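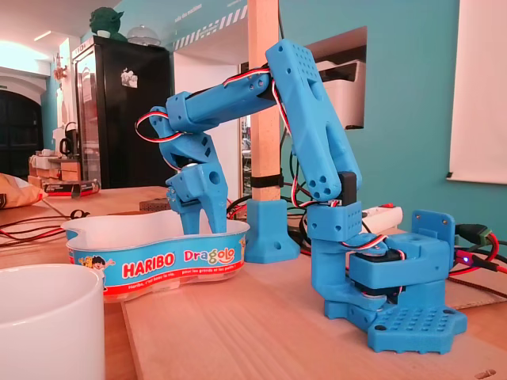

Desktop arm with its gripper over a candy tub, Ustine workshop.

Workshop Tips: When the Arm Drops Its Load

In October an arm at Ustine lost its grip twice within 30 minutes. Severyn Nechyporuk traced the fault to a servo plug that had worked partly out of its socket.

Switch off the power before touching any connector. Press each plug home, then move the joints by hand through their full travel. No cable loop should pull tight or catch — the wrist is the usual trouble spot. Keep mugs and bottles well outside the arm's reach.

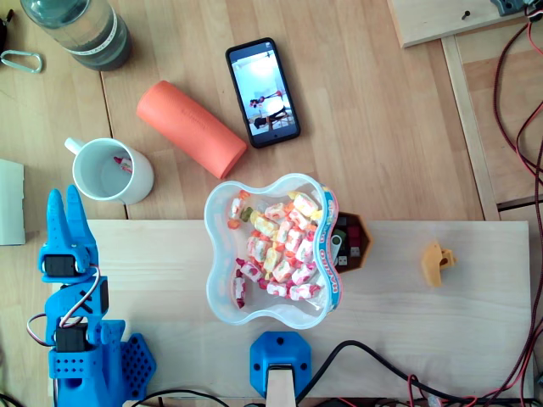

May a servo that feels hot be used again once it has cooled?
Only after the cause has been found. Replace any servo that smells burned or hums at rest.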